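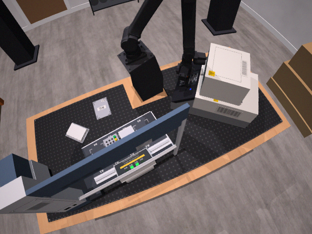
The ergometer went back to factory settings in March, and I have spent the weeks since working out which of my old numbers can be trusted. The short version is that the drag factor was reading low on the old chain and the splits from last winter are flattering by a small but steady amount. The long version follows, mostly so that I can find it again.

I row at Brotdale, on the stretch of river between the lower weir and the road bridge. The usable water is 1,414 metres if you start level with the landing stage and stop before the buoys. That is too short for a proper 2k, so every long piece out there involves a turn, and a turn in a single costs me anywhere from twenty seconds to most of a minute depending on the stream. For this reason I have always used the erg for anything I want to compare across seasons.

## Stroke rate and what it hides

Last season I did nearly all my steady work at rate 18. It felt controlled, and the heart rate stayed where I wanted it. When I moved the same effort to the boat, I could not hold it at 18 for more than a few minutes without the run dying between strokes. The boat slows down during the recovery in a way the flywheel does not, or does far less.

The fix was dull. I moved the erg sessions to 20, dropped the drag factor, and accepted a split two seconds slower for the same heart rate. After a month the boat felt less like a series of separate efforts. My average heart rate for an hour on the machine is now 164 if I push it, which is too high for steady work, so I mostly don't.

## Rigging

I made two changes to the single over the winter and should have made them one at a time.

The first was the span, which I brought in by a centimetre. The second was the pitch on the bow side, which had drifted. I checked it with a gauge against a level boat and found it a degree and a half out from stroke side. With that corrected, the blade stopped diving at the catch. I had put the diving down to my outside hand for the best part of a year and had done a lot of drills on it. The drills did no harm.

The span I am less sure about. It is lighter at the front of the stroke, and I like it in a headwind. With the stream behind me I run out of room at the finish. I may put it back halfway.

## Trolodport

The head race at Trolodport is the only event I have entered so far. The course has a long left-hand bend after the first marker, and the fast line stays wide for longer than it looks as if it should. Last time I cut in early, found slack water on the inside and then had to cross the whole width of the river to get back to the stream. I was overtaken there by a double.

The plan this time:

- rate 26 to the bend, no higher
- stay wide until the moored barges are level with the bow
- 28 from the footbridge
- look round more often than feels necessary

## Log

Total for the season to date is 1,243 kilometres, with about a third of that on the water. The share should be higher. River level has been the main problem, as the landing stage goes under after any real rain and stays that way for days.

Next job is to replace the heel restraints, which have stretched, and to find out why the left-hand slide clicks at three-quarters. It has new wheels. I suspect the track.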